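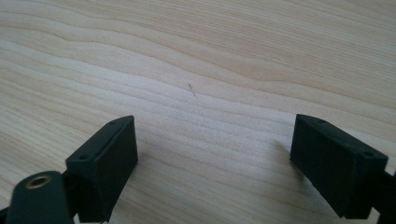

手腕视角。夹爪张开,两指之间只有桌面。

上一篇写到打印件和装配,这篇写采集本身。内容主要来自八月那一轮,加上后来返工的部分。代码不贴,仓库还没整理完。

先交代配置。手持夹爪,相机固定在夹爪上,手指是深绿色的打印件,顶面有螺丝孔,可以换指尖。采集程序叫 Lestero,跑在操作者腰上的小主机里,负责录像、惯性数据和时间戳。后处理叫 Binico,负责算轨迹、算开合宽度、切段、导出训练格式。两个名字都是 Grímur Kárason 起的,含义他没有解释过。训练那边归 Mwende Nyaga,我只负责把数据交到她手里,以及在她退回来的时候找原因。

任务是桌面整理:抓取、放置、推开、叠放,物体都是日用品。没有特别难的动作。选这批任务的理由是物体好买,坏了可以换,场地也不挑。

一、到目前为止的数量

这一轮一共录了 3,439 段,经过自动检查和人工复核之后留下的少得多。被剔除的里面,有 1,047 段死在同一个环节:轨迹解算失败或者解算质量不合格。其余的原因比较分散,有误触发、有时间戳跳变、有操作者中途说话分心把物体碰到地上的,各占一点,不单独列。

轨迹这一项的比例高得不正常,所以后面大部分篇幅都在讲它。

二、空桌面

手腕相机离桌面近,视野又被手指占掉下面一块,剩下的画面里有什么,基本上取决于桌子。浅色木桌面在人眼看来纹理不少,一条一条的木纹横着过去,弯弯曲曲,很好认。对特征点来说不是一回事。木纹是长条形的,沿着纹理方向移动时局部外观几乎不变,角点检测给出来的点会沿着线滑。垂直于纹理的方向约束很好,平行的方向约束很差。结果是轨迹在一个轴上准,在另一个轴上飘,飘的方向正好和木纹走向一致。

第一次看到这个现象的时候我以为是外参标错了,重标了三遍,没有变化。后来把桌子转了九十度,漂移方向跟着转了九十度,才确认是桌面的问题。

还有反光。桌面有一层不太亮的光泽,白天靠窗的时候会有一片发白。这片白跟着相机走,不跟着桌子走。特征点如果落在高光的边界上,解算器会认为世界在跟着相机平移,于是低估运动量。高光边界又软,点的响应值不高,按理说排不进前列,但是在一张只有浅色木纹的画面里,别的点响应值也不高,它就排进去了。

影子同理。手指在桌面上会投一块灰色的软影,影子也是跟着手走的。手指本体可以用固定的遮罩盖掉,影子不行,它的位置随光源变。我把遮罩往外扩了一圈,能盖住大部分,代价是可用画面又小了一点。

试过的办法按时间顺序记一下。

调低检测阈值。点多了,滑动的点也多了,失败率没有明显变化,解算时间变长。撤回。

分格子取点,每格设上限。有改善,主要改善在画面上半部有背景物体的片段里。纯桌面片段几乎没有帮助。保留。

用掩膜去掉过曝区域。掩膜按亮度和饱和度算,参数对不同场地要分别调。浅木色本身就接近过曝,阈值稍微宽一点就把半张桌子盖掉了。最后只在靠窗的场地打开。

提高惯性项的权重。短时间内有效,手停住超过几秒之后偏置开始积累,回来的时候对不上。桌面任务里手经常停,操作者在看下一步拿什么。只能作为补充。

在桌子边缘摆标定板。最有效,也最讨厌。Mwende 的意见是模型会学到标定板,换个没有标定板的地方就不知道自己在哪。我觉得未必,但是没有数据反驳她。折中方案是标定板只出现在建图阶段:开始采集之前,操作者拿着夹爪绕场地走一遍,把标定板、墙面、柜子都扫进去,建好图之后把板子收走,后面的片段只在已有地图里做重定位。这样正式片段里没有板子,尺度又有了。

这个方案目前在用。它的弱点是重定位需要抬头。手腕相机如果从第一帧开始就贴着桌面,看不到墙也看不到柜子,重定位没有依据,整段作废。所以操作规程里加了一条:每段开头先把夹爪抬高,对着场地远处停一下,再放下去。结尾也抬一下。

规程发下去以后失败率降得很明显。具体降了多少我不写,两批数据的场地不一样,直接比没有意义。

三、抬头动作引出的问题

抬头动作本身不是任务的一部分,训练时要切掉。切段原来由操作者按键完成,按下开始,再按结束。加了抬头以后,按键时刻和任务开始时刻分开了,中间隔着抬起、停住、放下三个阶段,长短因人而异。

Mwajuma Simiyu 的动作很快,放下去的过程和伸向物体的过程连成一个弧线,中间没有停顿。Kipchumba Swai 会在桌面上方停住,确认位置,再动。两个人的数据用同一套切段参数,前者会被切掉一截接近动作,后者会留下一长段静止。

留下静止段的后果在训练里很直接。策略在空桌面上方见过大量动作接近零的样本,部署的时候夹爪到了差不多的高度就停在那里不走。Mwende 发给我一段录像,机械臂悬在桌上,夹爪张着,什么也不做,一直到超时。她在邮件里只写了一句:你的数据在教它发呆。

改法分两步。

第一步,切段点改成按高度和速度联合判断。轨迹先低通,然后找夹爪最后一次从抬头高度下降并且速度超过门限的时刻,从那里往后留。门限按操作者分别估计,取他自己速度分布里的一个分位。这样对快手和慢手都还过得去。

第二步,静止段做降采样。连续若干帧位移和开合宽度变化都小于门限的,只保留其中一部分。不能全删,有些停顿是必要的,比如夹住之后等物体不晃再抬。区分的办法很粗:夹爪闭合状态下的停顿不动,张开状态下的停顿才降采样。这条规则会误伤一类动作,就是张开夹爪扶着物体等它立稳。这类片段本来就少,误伤先认了。

处理完之后发呆的现象少了,没有消失。剩下的一部分我怀疑和切段无关,第六节再说。

四、开合宽度

宽度没有用编码器,从图像里读。手指在画面里的位置只和宽度有关,理论上两指的位置一旦检测出来,查表就行。

查表的前提是检测稳定。手指材料是哑光深绿,在画面里接近黑色。浅色桌面上对比度非常高,随便什么方法都能分出来。问题出在深色背景上。场地里有一块黑色的防滑垫,手指放到垫子上方,内侧面和垫子几乎融在一起,分割结果会往中间漏,宽度读数突然变小,过几帧又跳回来。

早期版本用的是阈值加轮廓,换到垫子上就不能用了。后来改用手指顶面的特征,顶面受光比侧面多一点,偏灰绿,上面的螺丝孔又是固定图案,拿来做模板匹配比较可靠。每根手指两个孔,孔距已知,匹配到一对就能定出这根手指的位置和角度。被物体挡住一个孔的时候退化为单孔加上一帧的角度,再不行就插值。

插值的帧在导出时打标记。Mwende 那边可以选择丢掉或者降权。她选了丢掉。

标定过程写一下,有人问过。夹爪完全张开记一次,完全闭合记一次,中间用量块夹 5 个宽度各记一次,拟合一条曲线。曲线不是直线,手指是绕着连杆转的,张得越开,画面里的位移和实际宽度的比例变化越大。两点线性标定在中间段的误差足够让模型抓不住薄的东西。

左右两指的曲线分别拟合。装配时两边的连杆松紧不一样,左边常常比右边先到位。用平均值代替分别拟合,对宽度影响不大,对抓取中心有影响,中心偏了,物体会先碰到一边的手指,被推一下再夹住。示范数据里如果就是这么录的,模型也会这么学,这倒没什么,怕的是录的时候偏左,部署的夹爪偏右。

换过指尖以后必须重标。这句话在规程里加粗了,仍然有人忘。后来让 Lestero 每次启动时要求做一次全开全闭,和存档的极值比,差太多就拒绝开始录制。拒绝的提示音调得比较大。

五、桌面上的碎屑

这一节比较琐碎,但是花了我差不多一整天。

有一批片段的轨迹解算得特别好,重投影误差低得可疑,出自同一张浅木色桌子。逐段翻下去,发现桌面上有一小块深色的碎屑,解算器把它当成了整张桌子上最稳定的特征点,几乎每帧都跟得住。只要它不动,轨迹就好。

中途它动了。手指推物体的时候把它带走了一小段,解算器没有把它当作外点,因为它历史上的表现太好,权重一直很高。那一段之后整条轨迹整体平移了一点,误差统计上几乎看不出来。回放的时候,夹爪在物体旁边闭合。

后来加的检查是:单个特征点对位姿的影响超过门限,报警,转人工。报警的片段不多,看一遍不费时间。另外要求开录前擦桌子。擦桌子这件事对训练没有好处,真实环境的桌子上就是有毛发和碎屑,但是对解算有好处,两害相权先顾解算。Joyce Rugemalira 的看法是应该反过来,撒一点东西在桌上,固定住,这样纹理就够了,还更像真的。她在自己那边的桌子上试了,用的是剪碎的贴纸,粘死在桌面上。效果不错,和标定板有同样的顾虑,程度轻一些。这批数据单独存了一个目录,没有混进主集。

六、起始状态的分布

回到发呆的问题。

切段和降采样都做完之后,我把所有片段的起始帧拼成一张大图看了一遍。大部分起始帧长得很像:浅色桌面,张开的夹爪,物体不在画面里或者只露一个角。原因是操作者放下夹爪的落点习惯固定,靠近自己,居中,物体在更远处。相机看到的第一眼基本是空桌子。

模型从这样的画面出发,要往哪里走,画面里没有答案。示范里的人知道物体在哪,是因为人有眼睛,看的不是手腕相机。对同一张空桌面,数据里既有往左伸的,也有往右伸的,也有往前伸的,平均下来接近不动。就算策略输出是多峰的,它也只能随便挑一个方向。

这个问题在单任务、物体位置固定的早期数据里不存在,因为答案可以背下来。位置一随机就暴露了。

能做的有两件事。一是让起始帧包含信息,要求放下来之前物体必须已经进入视野。二是让示范里出现寻找动作:物体不在视野里的时候,先抬高或者转一下,看到了再靠近。第二种数据更有价值,也更难录,人已经知道物体在哪,装作不知道,动作会很假。Kipchumba 录出来的寻找动作每次都先往错误的方向转,再转回来,角度几乎一样,一看就是演的。

现在的做法是遮挡。桌子和操作者之间挂一块布,操作者看小屏幕里的手腕画面操作。这样人和模型看到的是同一份信息,寻找动作自然就有了。缺点是慢,而且累,录一会儿就要休息。布后面的片段目前录了 100 段,只够看一眼趋势。用它微调之后,悬停超时的情况有减少,物体在画面外时机械臂会先往上退。样本太少,不下结论。

顺带一个观察。布后面录的片段,抓取阶段的速度明显慢下来,夹爪闭合之前几乎都会停一下。这和第三节的降采样规则冲突,张开状态下的停顿被当成发呆删了。这部分数据要走另外一套参数,Binico 里加了一个开关,默认关闭。

七、操作者之间的差异

差异要不要保留,我们几个人意见不一致。

Grímur 倾向于统一,给每个动作写标准做法,录之前培训。理由是数据量不大的时候一致性比多样性重要,模型没有余力去拟合几种风格。Mwende 倾向于不管,只剔除失败的,让分布自己长出来。她以前那个项目 Kirui 是统一录的,最后部署时稍微偏离标准动作就回不来,她对这件事印象很深。

我的位置在中间,偏 Grímur 一点。有些差异是有内容的,比如从哪一侧接近,受物体摆放影响,应该保留。有些差异是噪声,比如手腕习惯性地往外翻,画面转了一个角度,任务没有任何变化。后者不必统一,但要知道有。现在每段数据带操作者编号,训练时不输入给模型,只用来做分组评估。按操作者留出验证,看谁的数据对别人没有帮助。

结果里有一个没想到的:Mwajuma 的数据单独训练效果最差,混进去之后对整体提升最大。猜测是她的速度快,覆盖的状态稀疏,单独用不够密,和慢手的数据放在一起正好补上动态部分。只是猜测,没有做控制实验,要做的话得让她慢速再录一批,她不愿意。

八、复核

自动检查通过以后还有一道人工复核,每段快进看一遍,点通过或者退回,退回要选原因。原因列表一开始很长,分得很细,复核的人选起来犹豫,同一种问题两个人会选成不同的原因。后来砍到只剩几项:轨迹、宽度、任务没完成、画面里有不该有的东西、其他。选“其他”要写字。

“任务没完成”这一项争议最多。物体放到了目标区域边上,压着线,算不算?叠放成功,但是松手以后晃了一下,算不算?规则写成:以最后一帧抬头时的状态为准,在就是在,不在就是不在。抬头动作在这里多了一个用处,远景能看清结果。

失败的片段不删,另存。Mwende 说以后训练判别器要用。什么时候用不知道,硬盘先占着。

还有一类片段什么都没发生。按了开始,夹爪张开对着桌面,一直到按结束,没有物体进来。查下来多半是误按,或者录到一半有人叫他。这类片段对策略训练没有用,我本来要全部删掉,后来发现它们很适合做别的:估背景、看曝光、检查手指模板在无遮挡状态下的匹配分数、测静止时的惯性噪声。现在每个场地反而要求故意录一段空的,归到标定目录里,命名和任务片段分开,免得导出脚本把它扫进去。扫进去过一次,第三节那封邮件里的机械臂,有一部分责任在这里。

九、没解决的

光照变化下的曝光。目前自动曝光开着,手指靠近浅色桌面时整幅画面变暗,抬头时又变亮,跨越那几帧的特征跟踪经常断。锁曝光试过,窗边场地过曝得厉害。可能要按场地锁,还没动手。

滚动快门。快手的片段里肉眼就能看出物体边缘倾斜。解算器有对应的模型,打开以后慢手的片段变差,原因不明。

时间对齐。图像和惯性数据之间的偏移每次启动不完全一样,现在靠启动时晃几下来估。晃得不够剧烈估不准,晃得太剧烈螺丝会松。有一次相机座上的螺丝确实松了,那之后录的全部重算外参,能救回来的救了回来。

Grornside 那边的场地还没去。桌子据说是深色的,木纹问题可能会轻,宽度检测的问题会重。去之前要把模板匹配在黑色防滑垫上再压一遍。

更新于2022年11月8日:布后录制那一节补了降采样开关的说明。有人来信问手指为什么用深色,打印的时候手边是那卷料。浅色的试过一副,在浅木桌上分割失败得和深色在黑垫子上一样,目前没有换的打算。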